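Does Wood Really Tell You How Old a Tree Is?

17 May 2023
38 shares | 2 comments

You have probably heard that you can count the rings in a piece of wood and find out the age of the tree. Grown-ups love to say this. It is partly true, but people stretch it a lot, so let's check it before we believe it.

Start with how a tree grows. Just under the bark is a thin layer that makes new wood. In places with cold winters, it works fast in spring and makes light-colored wood. Later in summer it slows down and makes darker, tighter wood. By December it has usually stopped. One light band plus one dark band makes one ring, and one ring is supposed to mean one year.

Supposed to. A tree can have a terrible year and skip part of a ring. It can also start growing, get stopped by a dry spell, and start again, which leaves a false ring. And in hot, rainy places where the seasons are all much the same, some trees make no clear rings at all. So if somebody tells you a rain forest tree is exactly 777 years old, ask how they know.

What about furniture?

Rings look like circles only when you cut straight across the trunk. Most boards are cut along the trunk, from bottom to top. Slice the rings that way and they turn into long stripes and waves, called grain. A swirl often shows up near a place where a branch once grew.

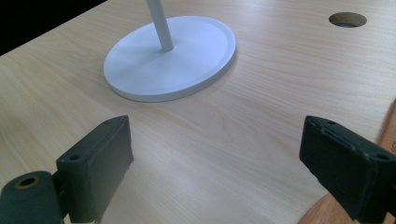
Can you count the stripes on your desk?

Go ahead, but don't trust your answer. A board is only a slice of the tree, and the outside years may have been sawed off. One wavy ring can also show up more than once on the same board. Some tabletops are several pieces glued together, maybe from different trees. Others aren't solid wood on top at all. They can have a printed picture of grain, and counting the lines on a picture tells you nothing about a tree.

So who can we believe?

The best ring counters don't stop at one tree. Imagine a museum in a town called Hadwood with a slice of trunk and a sign that says "407 rings." Good questions would be: Who counted? Did they check it twice? Did they compare it with other trees nearby? A dry year leaves thin rings in many trees at once, so the patterns should match. If they don't, something was missed.

A sign with a big number on it might be right. It might also be copied from an older sign. Ask to see the rings.

2 comments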